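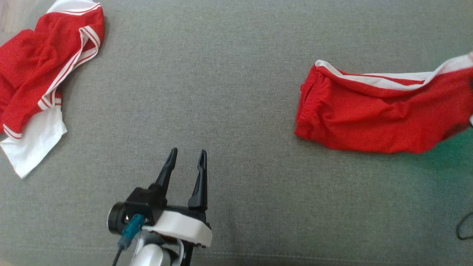 Open fingers over the gray seat, red shorts on the right.

Gripper comparison checklist, soft goods on upholstery
Bench: Covbridge, upstairs
Units: Joltus two-finger (A) and Stinness two-finger (B)
Filled in by me, comments as I went

1. Emergency stop reachable from where I stand: OK. I had to drag my stool over, but I can slap it without looking now.

2. Mounting screws snug: OK on A. B needed a quarter turn on one screw, so I redid the whole set and put a paint mark on each.

3. Cables clear through full wrist travel: OK with a comment. A's cable gets tight at the far end of the roll. I capped the roll in software and I'd like a longer lead before we run it overnight.

4. Fingertips free of burrs: OK. I ran an old nylon stocking over both pairs (best burr detector I know!) and it didn't snag.

5. Grip force set to the fabric profile: OK. Entwistle controller, preset 16 for both units so the comparison is fair.

6. Single-layer pickup, 117 tries each: A dropped or missed 16, B dropped or missed 47. B really doesn't like slippery sportswear - it pinches the fold and then the fold just slides out.

7. Seat fabric not pinched along with the garment: FAIL on B, OK on A. B grabbed the weave more than once when it came in low. I raised its approach height and this one has to be run again before anybody signs it off.

8. Wrist camera view clear between the fingers: OK on both. I like A's view better, but that's taste.
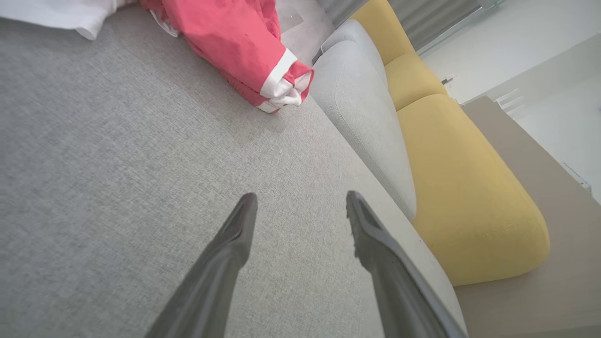

Do I have to redo the force check after swapping fingers on the same gripper?
Every time, even if the new pair is the same part number. Run item 5 again, do a few slow closes on a scrap of cloth, and write the finger set on the sheet.

9. Cycle counter noted: 1159 on A at the end of the day. I forgot to write down B's, so get it Monday before power-up.

Still open: longer cable for A, rerun of item 7 on B.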